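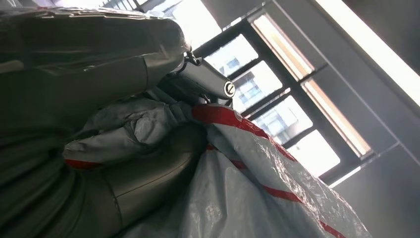 Aisling Mulcahy wrote in to ask why shops and senders use plastic bags for parcels when a box is stronger. A box is stronger. It is also heavier, and it takes up the same space whether it is full or nearly empty. A bag folds down around whatever is inside it.

Plastic film is very thin, so it bends easily. Each bend leaves a crease. A creased surface reflects light in many directions, and shiny patches appear between the dull ones. Colored stripes and letters are printed on the film while it is still flat.

Before a parcel travels, it is weighed. The bag is laid on a metal tray. Its edges may hang over the rim, but they must not touch the table, or the reading will be too low.
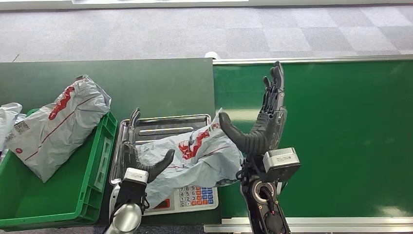 Grams and kilograms

Small parcels are measured in grams. There are 1,000 grams in 1 kilogram. If a sweater weighs 300 grams and its bag weighs 2 grams, the parcel weighs 302 grams.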